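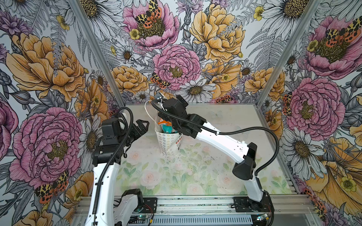

Nostport fills its first 400 treat bags, and the flowery ones are back

July 8, 2020

I run the little gift shop called Nostport, in Belcombe, and I've been itching to share this one! Our treat bags go on sale again this week, after a very quiet April when I mostly sat at home looking at wallpaper samples (you can probably tell).

The bag is the tall, narrow white paper one that customers kept asking after, with rows of small pastel flower dots in blue, yellow and pink and a thin white string handle. There's a small red-and-white label low down on the side. Inside go wrapped treats in the brightest colours I can get, teal and orange among them, and I like a couple of them peeping out of the top so you get a bit of colour before you've even had a rummage.

I've gone properly overboard on flowers this year. The packing corner has floral paper on all three walls and a mat of pale pastel roses on the table, and I'm not a bit sorry. My old table was grey and I packed on it for years and never once enjoyed it.

We've filled 400 bags so far and would like to get to 600 by the end of summer. Of those, 212 are already spoken for, mostly by people in Lindsay who order for birthdays and then ring up again because they've eaten them (I do understand). If you want a big batch for a party or a wedding, please give me 48 hours and tell me whether there's anything your guests can't eat. I can swap things in and out quite easily before a bag is filled, much less easily once it's done.

Bags can be collected from the shop in Belcombe, or from our stall at Fustimton market once it's open again. I'll deliver to Lindsay too if you order a few together. They stand up nicely on a table, so they make good place settings, but do carry them upright by the string or the top ones will tumble out in your car!

For orders, samples or a chat about the bags, call in at Nostport or leave a note through the door.

ENDS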